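Wumell Two-Finger Arm Package
Sold and supported by Jallimport

Product overview
The Wumell is a black tabletop arm with a two-fingered gripper, offered with a simulator license so buyers can try their tasks before ordering hardware. Jallimport calls it "kitchen ready." We went to the open day on 18/07/2025 to see how far that goes, and we would hold off on the phrase for now.

What was shown
Most of the session ran in simulation. The presenter loaded a door task, talked for 20 minutes, and took five questions. Ours was about grip force on a real handle with a worn hinge. The answer was that the figures are coming in December.

In the box
Arm and gripper
Power supply and mounting plate
Simulator license, one seat
Door and rack scenes by Domański

Price
Arm package: $700
Simulator only: $435
Extra seats are quoted on request – ours has yet to arrive.

Door scene
The microwave is a fair test on paper. It has a bar handle on standoffs, which gives the fingers something to close on, and the door takes up a lot of floor once it is open. The cavity is empty, so loading a dish is a separate question. We would also want a flush handle before believing the word "any" in the brochure.

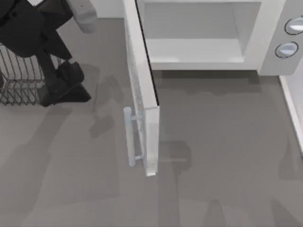
Compatibility
Scenes made for the older Rudholm controller need converting first. The converter is included, but it was not demonstrated. Ask for a trial on your own files before you pay – the package is not returnable once the license is activated.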